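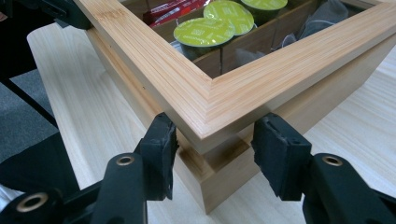 Bamboo box with dividers, seen from one corner.

How to Clean and Oil Bamboo Boxes and Trays

Bamboo kitchen and desk pieces dry out over time, especially in a heated house. A coat of oil once or twice a year keeps the surface from turning gray and rough. Plan on 40 minutes of work plus a night of drying.

You will need:
Dish soap
Two soft cloths
320-grit sandpaper
Food-grade mineral oil

1. Empty the piece and shake out crumbs and dust. Use a dry paintbrush in the corners.

2. Wipe with a damp cloth and a drop of soap. Do not soak it. Standing water can swell the strips and open the glue lines.

3. Let it air dry for two hours, away from radiators and direct sun.

4. Sand any fuzzy spots lightly, going with the grain. At a mitered corner, stop at the joint and change direction.

5. Rub on a thin coat of oil. Wait 45 minutes, then wipe off whatever has not soaked in.

6. Leave it overnight before putting anything back.

If the piece has a lacquer finish, skip steps 4 to 6. Oil will sit on top and stay sticky. To check, put a drop of water on the underside. If it beads up, the finish is probably still sealed.

Wash the oily cloth in hot water before you use it for anything else.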